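Nidance is a dance and theater company based in the town of Asomau. It was founded by the actor and teacher Dilwyn Phillips, who wanted to give stage performers paid work in the months when the larger theaters are closed. The company has 109 members, and most of them are actors who also have a second job.

The first production, Ots, was a play without words in two acts. It was given in the old grain hall at Mumora, which has 109 seats, and it was later moved to a bigger house with 1,000 seats. The critics of the local newspapers liked the movement but found the second act too long. Phillips made it shorter for the next season.
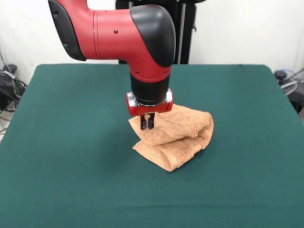
Folded towel on a green-covered table.

Members are chosen by open audition. Each applicant prepares one monologue and one movement piece, and then works for an hour with a partner from the company. It is not necessary to have an agent. Actors who are not chosen may apply again after one year, and several of the present members entered in this way.
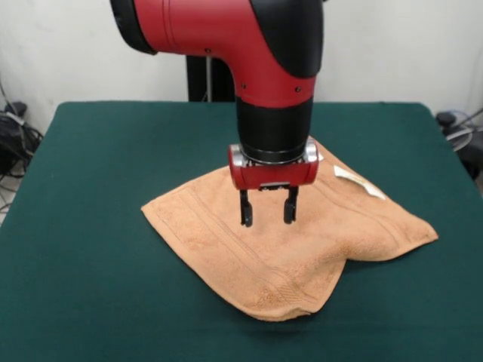 Asomau, 5/29/21

The company opened its summer school on this date. The school teaches voice, mask work and stage combat, and its courses last three weeks. In its first season the public performances by students sold 1,826 tickets in all. Phillips directed the closing performance himself, and after it he gave the direction of the school to two of the older members. He continues to teach the mask class.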